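Is the Bandel living room pack enough to start with a two-arm robot?

Purificación Llorente
asked in August

Hello everybody. I teach an evening course and I want to buy one simulator package for my students. I am looking at Bandel with the living room pack. The seller offers a trial of 30 days and after this the licence for one classroom costs 920 dollars.

I have three doubts. First, can I put a different hand on each arm? We would like to compare a simple gripper with a hand with fingers, on the same robot. Second, is the room furnished enough for practising, or must I model my own table and small objects? Third, our computers are not new. I have read the product page two times and it says only "modern graphics recommended", which does not help me much.

I also considered Grirnine, which is cheaper, but I did not find a home environment in it, only warehouse shelves. If someone has used both, please write also about this.

Thank you in advance and excuse my English.

Margus Kalniņš

Try the trial first, that is what it is for. On an old laptop it works if you switch off shadows.

Liesl Kofler

I used Bandel during one whole semester, so I can answer most of it.

Different hands: yes. In the robot editor each wrist has its own slot. You choose the left side, save, then choose the right side and save again. Please do not forget the second save, the program gives no warning and you will find the old hand there the next time. The hand with fingers needs more time to calculate than the gripper, especially when it touches something soft like a cushion.

Furniture: for a beginner course I would not model anything. The objects which come with the pack are simple in shape, and my students never complained about it. What I did miss is clutter. The room is quite tidy as delivered, so if you want to train grasping among many things, you have to copy the objects yourself and place them one by one. It takes one evening, and after that you can save the room under a new name.

Computers: Margus is right about the shadows. I would also close the preview window while the students run longer tasks. We had 2 students on each machine and it was acceptable, a little slow at the start of the lesson when all of them load the room at the same moment.

Support answers in writing only. I wrote to them on a Sunday and had a useful reply the next evening. The manual is weaker. The chapter about contact settings was clearly written for an earlier version and some of the menu names are different now.

About Grirnine I cannot say anything, I only saw the price list.

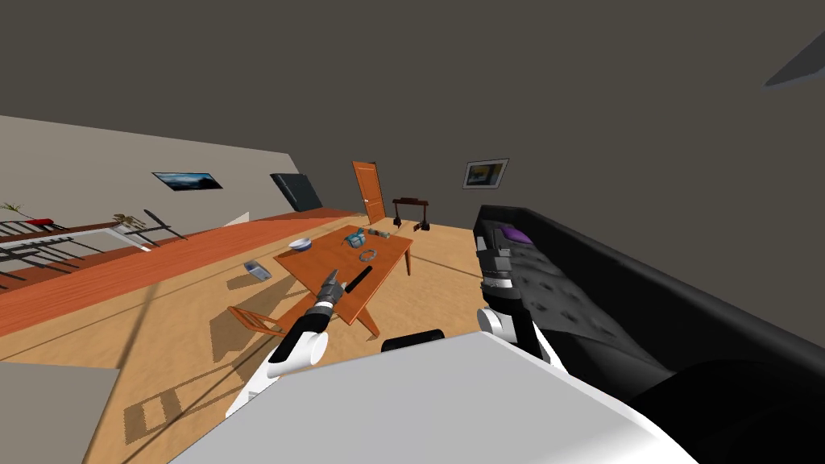
Filed under: Home robots / Simulation software / Buying advice

Sumaiya Weerakoon

I add a view from my own trial to what Liesl wrote. The left arm has the grey ridged gripper and it is reaching to the coffee table, the right one has the hand with several fingers, against the couch. So the mixed setup is possible also in the trial version. On the table you get a bowl, a ring and a few other small things, and I find it sufficient for the first lessons. The shadow of the chair is on the floor because I left shadows on. My computer is from last year, please take this into account.

One more thing to check before paying: ask if the 30 days begin at the download or at the first start. For me it was the download, and I lost one week like this.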